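Gripper Width Control for Thin and Crumpled Objects
Course handout, unit 3: from recorded demonstrations to a policy that runs

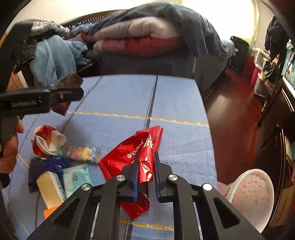
Fig. 1. Red foil wrapper held between the blue pads, with more packaging waiting on the left.

Welcome back, everyone. Last unit we spent a good long while on rigid objects, and I know some of you were starting to feel quite comfortable with them (good, you should!). Now we move on to wrappers, packets and other things that change shape the moment you touch them. The reading for this unit is the Gellow chapter on grasp representation, and I'd suggest going through it once before the lab and once after, since the second half makes much more sense when you've watched a few of your own grasps go wrong.

1. What the width signal tells us

With a block or a cup, the width of the jaws at contact is more or less the width of the object, and you can treat it as a measurement. A foil wrapper is a different sort of customer. In Fig. 1 the foil is folded into a narrow tube where the jaws squeeze it, while to the left it fans out into a wide flap. If your perception code draws a box around all the red it can find and hands the width of that box to the controller, the controller will be told to expect something far wider than what the pads are really holding. I have seen this mistake in very nice code written by very careful people, so please don't feel bad when it turns up in yours.

So we keep two quantities apart in the Pulloment codebase. One is the visible extent, which comes from the segmentation mask. The other is the grasp width, which comes from the jaws. They live in different fields, they have different units (pixels for the first, millimeters for the second), and the type checker will complain if you mix them up. Let it complain!

2. Timing

The camera and the width stream don't run on the same clock. In our recordings the camera gives us 15 frames a second and the width readings come in at 75 hertz, so you have five readings for every image. Please don't simply take the nearest one and throw the rest away. Closing on foil happens quickly, and the slope of the width over those five readings is often the best clue you have about when contact began. The helper function align_streams will give you the whole window for each frame, oldest reading first, and you can decide for yourself what to do with it.

A word about latency while we're on the subject. The image is always a little older than the width reading that carries the same arrival time. Measure the offset with the calibration script before you train anything, write it in your config file, and then leave it alone for the rest of the unit.

3. Perception trouble you should plan for

Shiny foil gives bright highlights along every crease, and a segmenter trained on matte objects likes to cut the mask in two right there. Look at the red foil in the figure, where one part sits above the jaws and another, crinkled part tapers away beneath them, partly hidden by the gripper. We'd like a single instance out of that, and most off-the-shelf models will happily give us two. The merging step in the Atanasov notes is a decent starting point: join two masks when both touch the jaw region and their colors agree. It does fail when a second wrapper of the same color is lying right behind the jaws, and I'd love to see somebody come up with something better.

Striped cloth is the other thing to watch. Long straight lines running under the objects tend to confuse edge-based methods, and a thick stripe passing behind the gripper bars can come out labeled as part of the gripper. Mask out the gripper first, using the linkage model and the current width, and only then run the object segmenter.

4. Lab work

Use the Leltside split, which is already on the course server.

a) Run align_streams on the wrapper episodes and plot width against time for 15 of them.
b) Mark the contact point by hand, then write a detector based on slope and compare.
c) Add the mask merging step and report how often it joins things it shouldn't.
d) Train the small policy with and without the width window. Keep the seed fixed.

Hand in the plots and a page or so of discussion. Longer is fine if you have something to say, and plots with labeled axes will make me very happy indeed. Next unit we start on regrasping, so keep your contact detector somewhere you can find it.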